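# About Furnwood

Furnwood is a small evening school for people who want to learn how to look after the place they live in. We teach in Bostdale, in the old Brurell building on the canal side, and we've been at it long enough that a few of our first students now send their kids to us (which makes us feel old, but in a good way!).

It started as one class in May, a six-week course on leaky faucets and running toilets. We planned for a handful of people and got 16. Most of them had never taken the lid off a toilet tank. By the last night they were staying late to argue about washers, and three of them had already asked what was coming next, so we had to come up with something.

What came next was drywall, then basic wiring, then windows, and after that we stopped planning so far ahead and started asking. The request box by the front door still sets most of our calendar. That's how we ended up with a whole course on doors that stick, and it fills up every single time.

## What we teach

We run day workshops on Saturdays and longer courses on weeknights. A typical term has plumbing, patching and painting, simple electrical work, tile, weatherproofing, and one wild card. Last term the wild card was screen repair. Next term it's chair caning, and we can't wait.

Every class is hands-on from the first night. We have a practice wall with studs you can hunt for, two sinks you're welcome to take apart, and a very patient sash window that has been painted shut and freed more times than we can remember. 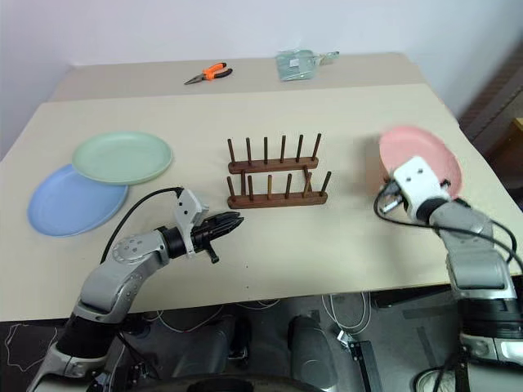
You don't need any experience or your own tools. Wear closed shoes and clothes you don't love. If you do have a tool at home and aren't sure what it's for, bring it along! Some of our best evenings have started that way, with somebody pulling a strange thing out of a tote bag and the whole class passing it from hand to hand.

Classes are kept small so everyone gets a turn and there's time for your own questions. Bring a photo of the crack, the drip, the weird stain. We love those.

## The tool library

The Sarantis Tool Library is the part of Furnwood that people fall for. It holds 550 tools, and any current or past student can borrow them for a week at a time. The tile saws go fast in spring. The pipe wrenches and the long levels are nearly always in. If you need something for an odd job and can't find it on the shelf list, ask at the desk, as there are a few things we haven't cataloged yet.

Dues for the library are $62 a year, and they pay for blades, sharpening, and repairs.

## Who comes here

Renters, new homeowners, people who just inherited a house with a mystery switch in the hallway, retired folks who finally have time. We had 200 students last year. Plenty of them came for one thing and stayed for four or five.

## Come by

Fall registration opens 29th August at the front desk and by phone. We hold an open house the week before each term, with coffee, and the practice wall is open to anyone who wants to try it. Street parking is free after six. The side entrance has a ramp and the classrooms are all on the ground floor.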